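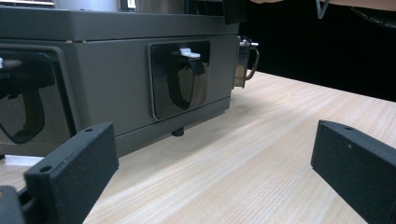 *Grey unit on the tea room table, steel pitcher to the right.*

**Feet or mat under a counter unit on a wooden table?**

**draincock** wrote:

We have a grey counter unit in the tea room at work, bought second-hand through Mosell with no paperwork. It stands on a light wooden table from Rasmont. Two questions, both to do with the underside.

1. The clearance between the base and the wood is 17 mm, measured at the front. That is enough for crumbs and spilt water to get in and not enough for a hand with a cloth. Do I raise it, or close the gap?
2. It rocks. The movement is slight and only shows when somebody leans on the front left corner. I have a set of feeler gauges but haven't yet got anyone to hold the thing steady while I use them.

The table was oiled in June. I would like to avoid a permanent mark where each foot stands. The unit stays put during the week and comes off the table for cleaning at the end of it, so whatever goes underneath has to survive being lifted and put down again.

**halfpint_kettle** wrote:

Close the gap. Cut a cork mat to the outline of the base, 2 mm thick, and stand the unit on that. It takes up small errors in the table and spreads the load. I did this under a bread bin and a toaster and neither has moved in years.

**lowflow** wrote:

A mat that size doesn't close a 17 mm gap. The unit still stands on its feet, so you have the same gap above the mat and a damp sheet of cork below. Cork against oiled wood will also leave an outline. I have one on my own worktop to prove it.

Raise it. Mészáros do a screw-in rubber foot in several heights, and you can adjust each one, which deals with the rocking as well. Check the thread first. If the existing feet are moulded or bonded on, you will need the stick-on type.

**draincock** wrote:

They are not screwed in from below as far as I can tell, but I have only looked with a torch and a mirror. I will turn it over when it comes off the table.

Does raising it make the rocking worse? It is already fairly tall and I would prefer not to lift it any further.

**lowflow** wrote:

Marginally. The height of the feet matters much less than how far apart they stand. If the new ones go in the same positions as the old ones you will not notice a difference.

**tin_and_twine** wrote:

Before anybody buys anything: is it the unit that rocks or the table? Put a spirit level on the bare wood, both directions, then diagonally. Then turn the unit through 180 degrees and lean on it again. If the low corner stays at the same end of the table, the table is out. If it travels with the unit, the unit is out.

I spent a whole afternoon shimming a drinks fridge once. The floor was the problem.

**draincock** wrote:

Did this on Thursday. The table is level along its length and slightly high at one back corner, by less than the thickness of the level's own lines. The rocking travels with the unit. So it is a foot.

Also took the opportunity to weigh the steel pitcher, full, as somebody here had suggested the load was uneven when it stood against the side. It doesn't touch the unit at all, so it makes no difference. It only blocks the cloth.

**halfpint_kettle** wrote:

Then move the pitcher to the other end and have one less thing to wipe round. I still think people overcomplicate this. A folded beer mat under the short foot would do it.

**lowflow** wrote:

A beer mat on an oiled table with water about. It will be pulp by the following week.

**draincock** wrote:

Not using a beer mat, thanks.

A related question while I have your attention. Small containers collect on that table and end up against whatever is standing on it. Should they live on the table in front, or up on something with an edge?
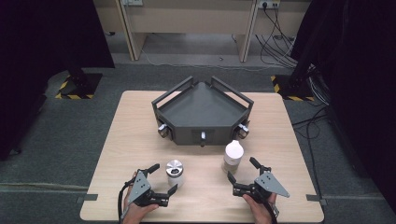
My own preference is something with an edge. Anything left loose at the front gets knocked when people reach across, and the lids come back sticky from whatever was on the wood. Against that, a raised wall has corners, and corners hold dirt. I am also wary of jars being put away where the labels cannot be read from the front.

The white plastic bottle is the worse of the two for falling over. The white jar with the metal lid is low enough to stay where it is put.

**tin_and_twine** wrote:

Tray with an edge, every time. Low walls are fine. You want to be able to lift a jar out without tilting it, and a wall that comes halfway up the jar stops you doing that. A pointed end is a nuisance to wipe, but an old toothbrush will get into it.

Handle rails are useful too if they are high enough to get fingers through with a damp cloth in the same hand. Mine are not and I have to dry them separately.

**halfpint_kettle** wrote:

Disagree. A tray becomes a place to leave things. You start with a jar and a bottle, and by the end of the month it has teaspoons, a dead biro and a sachet of something in it. On a bare table people can see the clutter and they put it away.

**tin_and_twine** wrote:

They don't in any building I have worked in.

**lowflow** wrote:

Back to the feet. Did you get it turned over?

**draincock** wrote:

Yes. Findings:

- The feet are pressed in. They come out with a plastic lever and moderate force.
- One had not been pushed fully home. There was old grit behind it.
- The holes are plain, with no thread, so the screw-in type is ruled out unless I fit inserts.
- The base plinth is straight. I checked it against a steel rule.

I cleaned the grit out, pushed the foot back and the rocking has gone. So question 2 cost nothing.

For question 1 I am now looking at the 12 mm stick-on pads, one under each foot. That would give me 29 mm, which is enough for a flat microfibre pad on a handle, if not for a hand. Any objections to the adhesive? It would be stuck to the foot and not to the table.

**lowflow** wrote:

No objection to the adhesive, provided the foot is degreased first. Use a mild solvent, let it dry, press for a full minute and leave it overnight upside down before it takes any weight. Do check the colour of the pad. Black rubber can stain pale oiled wood in time. Get the grey or the clear.

**halfpint_kettle** wrote:

Or cork discs under the pads.

**lowflow** wrote:

Small discs I would accept. They dry out quickly. My objection was to a full sheet.

**worktop_wren** wrote:

Read this with interest, we have a similar arrangement in our Worov office. On staining: we used black pads for a year and got faint rings, which came out with fine abrasive and fresh oil. It took me one evening. If your table gets oiled every summer anyway, I would not lose sleep over it.

One caution on height. Measure to the underside of any shelf above before you raise the unit. Ours has a lid and after we fitted taller feet it would no longer open all the way.

**draincock** wrote:

No shelf. The nearest thing above it is the bottom of a wall socket trunking, 141 mm clear of the top of the unit, and that will still leave plenty after the pads.

Ordering the clear ones. The jar and the bottle are going in a tray for a trial period, over the objection from halfpint_kettle, and I will report any biros.

**halfpint_kettle** wrote:

Noted. Check it at the end of the month.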